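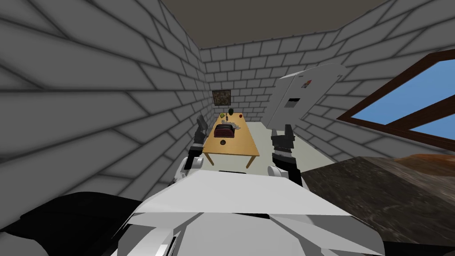
*Simulated room with a red toaster on the table.*

# Course Grading and Attendance: Frequently Asked Questions

Applies to all evening certificate courses taught at the Narnley and Alness sites.

## How is the final grade calculated?

Written assignments count for half of the grade. The final project and the weekly quizzes make up the other half, in the proportions printed in the syllabus for each course.

## What is the late policy?

Assignments are accepted up to 7 days after the due date with a 20 percent deduction. After that the grade is recorded as zero. Quizzes close at the end of the class session and can't be reopened.

## How many sessions can I miss?

Students may miss 2 sessions per term without notice. Further absences need a written note to the instructor before the next session. Arriving after the break is recorded as an absence.

## Can I attend at the other site for one week?

Yes, if both sites are running the same unit. Check the term schedule first. Alness usually runs one unit behind Narnley after the November break.

## How long are written assignments?

The standard length is 500 words, excluding references. Instructors stop reading at the end of the paragraph in which the limit is reached.

## Where do I submit work?

Upload files to Skotitz, the course portal. Accepted formats are PDF and plain text. Email submissions are not graded. If the portal is down at the deadline, submit as soon as it returns and the late deduction will be removed.

## Can I revise an assignment after it is graded?

One revision per term is allowed, on any assignment except the final project. The higher of the two grades is kept.

## Which citation style is used?

The Zinchenko short guide, linked from the portal home page. Other styles are accepted if used consistently.

## How do I dispute a grade?

Use the review form in the portal. State the assignment, the rubric line, and the points in question. Forms without a rubric line are returned.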